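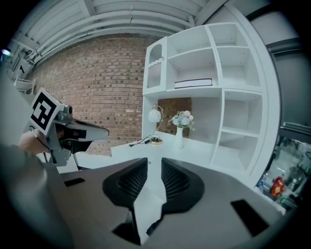 Tremirthorpe Interiors Short Course
Unit 2: Desk and shelf units against brick

Reading for this unit is pages 153 onward in the course reader. Bring your sketch sheets from October if you still have them.

The practice unit is a white desk with open shelving over it. Draw it in elevation first. The compartments vary in size, so measure each one and don't work from an average. Start with the arched section at upper left, then do the wide central compartment, then the narrow column on the right.

The bay above the desk is open at the back and the brick shows through. Treat the brick as a finish and put it on your colour schedule with the white.

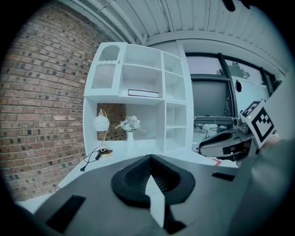
Lighting and cable

A globe lamp spreads light in most directions, so expect some on the wall as well as the desk. Mark the lamp base on your plan, then draw the cable run to the power point. Most students forget the cable - it takes up desk space and has to be shown.

Flowers go beside the lamp on this layout. Artificial stems are fine for a display room. Keep the vase slim.
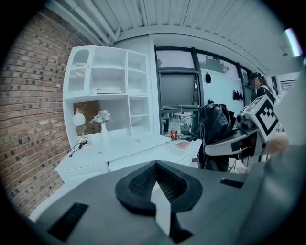 Desk, shelving and window wall. Note the red book near the corner of the desk.

Exercise

Draw the unit at 1:20 on A3. Allow an overall height of 2000 mm and a room height of 2641 mm. Colour the brick in at least two tones. Hand in at the Orum Street office by 20th January.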